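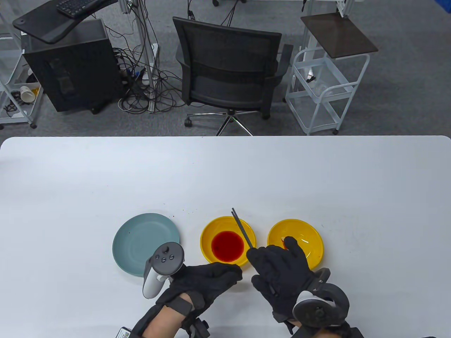
tealspoon wrote:
Yellow plastic for sauce, every time. I had the same problem with dark sauces on my good ceramic ones, and I gave up and keep two cheap plates just for dipping.

panhandler_62 wrote:
Original poster back again. So the question was what everybody puts dipping sauce on when you're eating dumplings with chopsticks at a big table and don't own those tiny dishes. I've been pouring it straight in the middle of a flat yellow plate, and it sits there in a pool just fine until somebody reaches across. Then it's everywhere!

Posted Dec 31, 2018

noodle_hour wrote:
A flat plate is the wrong tool. Get little bowls. Pososell had a set in their March sale and I've used mine ever since -- they stack, they're deep, done.

tealspoon wrote:
Bowls tip, though. My kids catch the rim with a chopstick and over it goes. A plate can't tip, it just gets messy.

panhandler_62 wrote:
That's where I land too. I do wish the yellow ones had more of a lip. And does the red stuff stain plastic? I've got one with a reddish-orange smear and I'm afraid to leave it overnight.

grater_good wrote:
Chili oil will stain it if you let it sit, soy mostly won't. Wipe it with a dry paper towel first, then dish soap and the hottest water you can stand. Water first just spreads the oil around. I have a De Smet plate that's been orange for years because I was lazy one night lol

noodle_hour wrote:
Or, and hear me out, ceramic. Wipes clean.

grater_good wrote:
Sure, till you drop one. I bought 6 from the Bramside outlet and have 2.

tealspoon wrote:
Question for the bowl people, how do you drag a long dumpling through a bowl that's three inches wide? I want room to roll it.

noodle_hour wrote:
You dip the end and bite. Then dip again.

tealspoon wrote:
In a shared bowl??

panhandler_62 wrote:
OK, going with one sauce plate per person and paper towels within reach. Will report back on the smear.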